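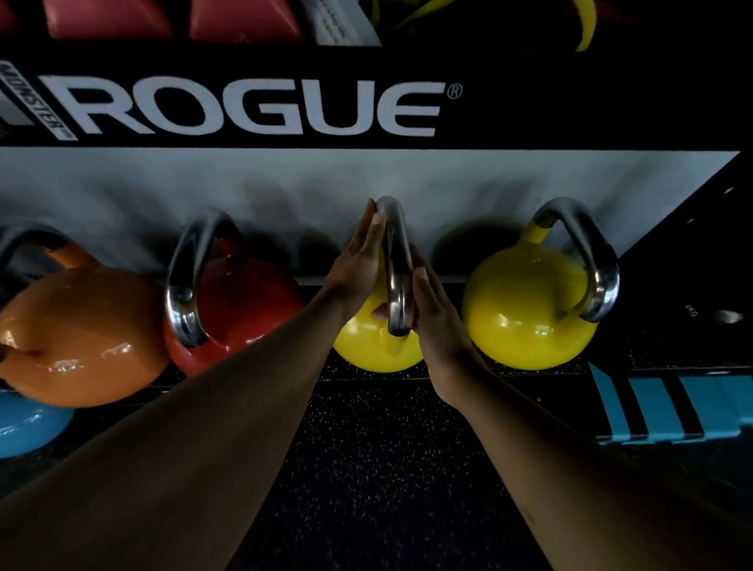 Pilgate 프리웨이트 구역, 케틀벨 선반

# 출입 키오스크에서 정상 회원이 "등록 정보 없음"으로 표시됨

- 접수일: 2026년 1월 17일
- 고객사: Pilgate (피트니스 센터)
- 접수자: Nisreen Awwad (Pilgate 운영)
- 담당: Bogdan Munteanu (1차), Yichen Liang (2차)
- 제품: Skoseo 출입 관리, Kaimal 키오스크 게이트웨이
- 우선순위: 높음
- 상태: 해결, 후속 작업 1건 남음

## 접수 내용

아침 6시 개장 직후부터 일부 회원이 QR 코드를 찍어도 문이 열리지 않습니다. 키오스크 화면에는 "등록 정보 없음"이라고 나옵니다. 관리자 웹에서 조회하면 같은 회원이 정상으로 나오고 이용 기간도 남아 있습니다. 어제 저녁까지는 문제가 없었습니다. 지금은 프런트에서 이름을 확인하고 수동으로 열어 드리고 있는데, 출근 전 시간대라 줄이 깁니다.

프리웨이트 구역과 그룹 수업실 입구도 같은 증상입니다. 키오스크 재부팅은 두 번 했습니다. 인터넷은 됩니다.

## 처리 기록

**07:12 Bogdan Munteanu**
접수 확인했습니다. 안 되는 회원 두세 분의 회원 번호와, 되는 회원 번호도 같이 부탁드립니다. 키오스크 설정 > 정보 화면의 "마지막 동기화" 시각도 알려 주세요.

**07:25 Nisreen Awwad**
회원 번호는 비공개 메모로 올렸습니다. 마지막 동기화는 오늘 03:30이고 옆에 "완료"라고 되어 있습니다. 키오스크 4대 모두 같은 시각입니다.

**07:41 Bogdan Munteanu**
동기화가 완료로 표시되어 있어 처음에는 QR 만료 시간 문제로 봤습니다. 키오스크 시계와 서버 시계를 비교했는데 차이가 없습니다. 앱에서 QR을 새로 발급해도 결과는 같았습니다. 시간 문제는 제외합니다.

안 되는 회원은 모두 번호가 뒤쪽이고, 되는 회원은 앞쪽입니다. 가입 시기와 관련이 있는지 확인 중입니다.

**07:58 Bogdan Munteanu**
관리자 웹의 유효 회원은 3,161명입니다. 정문 키오스크 로컬 DB를 원격으로 조회하니 2,000명만 들어 있습니다. 나머지 키오스크도 같습니다. 회원 번호 오름차순으로 잘려 있어서 지난 6월 이후 가입자는 거의 다 빠져 있습니다. 2차로 넘깁니다.

**08:10 Yichen Liang**
인계받았습니다. 원인을 찾는 동안 쓰실 임시 조치입니다.

1. 관리자 웹 > 출입 > 키오스크에서 "오프라인 우선"을 끕니다.
2. "실시간 조회"를 켭니다.
3. 저장 후 키오스크별로 "설정 다시 받기"를 누릅니다.

실시간 조회에서는 QR을 찍을 때마다 서버에 물어보기 때문에 문이 조금 늦게 열립니다. 인터넷이 끊기면 출입이 안 되니 프런트의 수동 개방 버튼은 계속 쓸 수 있게 두세요.

**08:22 Nisreen Awwad**
정문은 됩니다. 아까 안 되던 회원도 통과했습니다. 그룹 수업실은 "설정 다시 받기"를 눌러도 그대로입니다.

**08:29 Yichen Liang**
그룹 수업실 키오스크는 펌웨어가 한 단계 낮아서 설정을 받은 뒤 앱을 다시 시작해야 합니다. 화면 왼쪽 위를 5초 누르면 관리자 메뉴가 나옵니다. 거기서 "앱 재시작"을 선택해 주세요. 전원은 뽑지 마세요.

**08:36 Nisreen Awwad**
됐습니다. 네 군데 다 열립니다.

**09:15 Yichen Liang**
게이트웨이 로그에서 확인한 내용입니다.

```
03:30:01 member_sync start mode=full
03:30:04 page=1 rows=2000 next=yes
03:30:05 page=2 error=103 cursor_invalid
03:30:05 member_sync done status=OK
```

회원 목록은 2,000명 단위로 나눠 받습니다. 첫 페이지는 정상인데 두 번째 페이지를 요청할 때 오류 103이 나고, 그런데도 작업은 OK로 끝났습니다. 평소에는 변경분만 받아서 한 페이지를 넘지 않습니다. 오늘 새벽에는 게이트웨이 업데이트 뒤 전체 동기화가 한 번 돌면서 기존 목록이 앞쪽 회원만 있는 목록으로 교체됐습니다.

오류 103은 회원 API를 운영하는 Clorkanow 쪽에서 반환한 값이라 문의를 넣었습니다.

**10:40 Zhenhua Qiu (Clorkanow)**
요청 기록을 봤습니다. 커서 값에 들어 있는 "+" 문자가 인코딩되지 않은 채로 와서 공백으로 해석됩니다. 이전 게이트웨이 버전의 요청에서는 "%2B"로 들어왔습니다. API 쪽에서 바뀐 것은 없습니다.

**11:05 Yichen Liang**
재현했습니다. 이번 업데이트에서 HTTP 라이브러리를 교체하면서 쿼리 문자열 인코딩이 빠졌습니다. 저희 쪽 결함입니다. 우선 Pilgate 게이트웨이를 이전 버전으로 되돌리고 전체 동기화를 다시 실행하겠습니다. 작업 중에도 실시간 조회는 유지되므로 출입에는 영향이 없습니다.

Nisreen 님, 11시 30분에 진행해도 될까요?

**11:09 Nisreen Awwad**
12시에 수업이 있어서 그 전에 끝나면 괜찮습니다.

**11:38 Yichen Liang**
롤백과 전체 동기화를 마쳤습니다.

| 위치 | 로컬 회원 수 | 오류 |
|---|---|---|
| 정문 | 3,161 | 없음 |
| 탈의실 통로 | 3,161 | 없음 |
| 프리웨이트 | 3,161 | 없음 |
| 그룹 수업실 | 3,161 | 없음 |

"오프라인 우선"을 다시 켜 두었습니다. 아침에 안 되던 번호로 확인 부탁드립니다.

**11:52 Nisreen Awwad**
회원 두 분이 마침 계셔서 정문과 프리웨이트에서 찍어 봤고 둘 다 열렸습니다. 여는 속도도 예전과 같습니다.

질문이 하나 있습니다. 아침에 수동으로 열어 드린 분들은 출석 기록이 없는데 횟수권 차감은 어떻게 하나요?

**12:20 Bogdan Munteanu**
수동 개방은 출석으로 잡히지 않습니다. 관리자 웹 > 출석 > "수기 등록"에서 회원과 시각을 넣으면 횟수권도 같이 차감됩니다. 기간제 회원은 넣지 않아도 이용 기간에 영향이 없습니다. 실시간 조회로 전환한 뒤의 출입은 정상 기록되어 있으니 그 시간대는 중복으로 넣지 않도록 주의해 주세요.

**12:31 Nisreen Awwad**
알겠습니다. 프런트 메모를 보고 오후에 입력하겠습니다.

## 원인

Kaimal 게이트웨이 업데이트에서 페이지 커서의 URL 인코딩이 누락됨. 두 번째 페이지 요청이 실패했으나 동기화가 성공으로 처리되어 불완전한 목록이 키오스크에 배포됨.

## 후속 작업

- [x] 해당 버전 배포 중지 (Jonatan Söderlund)
- [x] 인코딩 수정 및 페이지가 여러 개인 동기화 테스트 추가 (Yichen Liang)
- [x] 페이지 오류가 나면 기존 목록을 유지하고 상태를 "실패"로 표시 (Yichen Liang)
- [ ] 그룹 수업실 키오스크 펌웨어 업데이트. 영업 종료 후 진행, 일정은 Nisreen 님과 별도 협의 (Bogdan Munteanu)

수정 버전이 나가기 전까지 Pilgate 게이트웨이의 자동 업데이트는 꺼 둔 상태로 유지합니다.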